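Inspection checklist, hand-held gripper build, unit 3
Shared workshop at Lockwood, bench and home use
May 15, 2025

Use this sheet before a gripper goes home with anyone, and again when it comes back. Mark each line OK, FIX or N/A and write what you found. A line with no comment is fine if the mark is OK. Anything marked FIX in sections 1 or 2 means the unit stays on the shelf.

## 1. Body and handle

- [x] **Housing screws seated, none missing.** OK.
- [x] **Hinge moves through full travel without catching.** OK. Slight click near fully open, same as on the last sheet.
- [x] **Handle padding secure.** OK.
- [ ] **Threaded mounting hole clean.** FIX, then cleared. There was grit in the first turns. Ran a screw in and out by hand until it went smoothly. Do not use the power driver here.
- [x] **No sharp edges where the hand goes.** OK. Checked with a cotton glove. It didn't snag.

## 2. Fingers and pads

- [x] **Finger screws tight, both sides.** OK. Snug by hand with the short driver. The left one took a little more turn than the right.
- [x] **Pads flat, no lifted corners.** OK. Pressed along each edge with a thumb.
- [x] **Pads free of metal chips.** OK after wiping. Chips in a pad will scratch whatever it picks up, and you won't feel them through the handle. Use tape first, then a damp cloth.
- [x] **Fingers meet evenly when closed.** OK. Paper strip held at the tip and at the base.
- [ ] **Pinch point label in place.** FIX. The label is gone. New ones are in the Plider drawer. Unit can't go out until this is on.

Label fitted the same afternoon, so the hold came off and the unit went home for the small parts check in section 3.

## 3. Work area at home

This section is filled in on site by whoever has the unit. The table doesn't need to be a workbench, but it does need to stand still and have clear space on the side you work from.

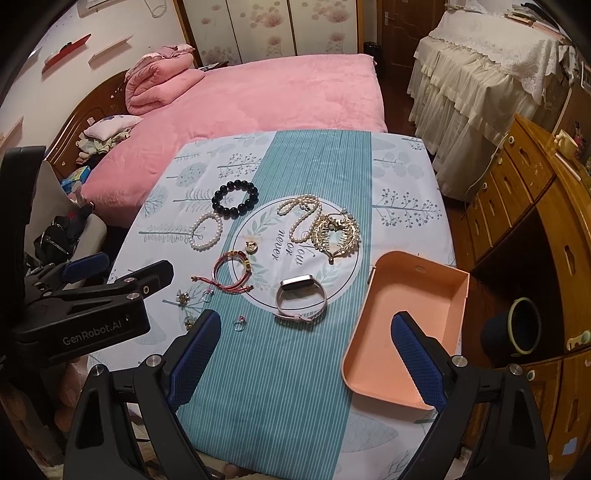
*Small parts check, jewelry set, box at right.*

- [x] **Table steady, no rocking.** OK. Leaned on each corner.
- [ ] **Cloth or runner held down.** FIX. There is a tablecloth with a runner over it, and neither was clipped. A finger tip can pick up a fold of cloth along with a ring, and then everything near it moves. Either clip both at the table edge or take the runner off for this check. Left on and clipped.
- [x] **Items are ones the owner can afford to have scratched.** OK. Owner confirmed for the full set, including the pearls.
- [x] **Loose ends and strands noted before starting.** OK. The long pearl necklace and the red braided bracelet are the two to watch. Lift strands near the middle and keep the tassels out of the hinge.
- [x] **Hard, toothed items handled last.** OK. The gold claw clip goes last. Its teeth could mark a pad.
- [x] **Box empty at start.** OK.
- [ ] **Box sits flat and clear of the fingers.** FIX. It was tilted, with the near corner right up by the right finger. Move it farther back and set it level.
- [x] **Small pieces kept away from the table edge.** OK. Earrings and rings are the ones that get lost. Keep a tray on the floor if you have one.
- [x] **Walkway behind the operator clear.** OK.
- [x] **Children and pets out of the room.** OK.

## 4. Before and after each session

- [x] **Operator's own rings and watch off.** OK. Sleeves pushed up too.
- [x] **Open and close once with nothing in the fingers.** OK.
- [x] **Stop if the grip feels uneven.** Read and understood.
- [x] **Pads checked again at the end.** OK. No cuts, no beads or stones stuck in the texture.
- [x] **Unit returned in its case, fingers closed.** OK — the case latch is stiff, so press on both sides.

## 5. Spares and records

Pads come from Oltach, part 241. The part 143 pads in the same bin are for the older fingers and will seem to fit, but they sit proud at the base and the fingers won't close evenly. Please keep the two bags apart. Finger screws are from Brurkach, order 3448, and there is a full bag left in the drawer.

Open items from this sheet:

1. Replace the mounting hole cap. Grit will get back in without one.
2. Add two cloth clips to the carrying case.
3. Listen for the hinge click again at the next check. If it gets louder, take the hinge apart before the unit goes out.

Next full inspection is in September, or sooner if the unit is dropped. A dropped unit gets sections 1 and 2 done again even if it looks fine.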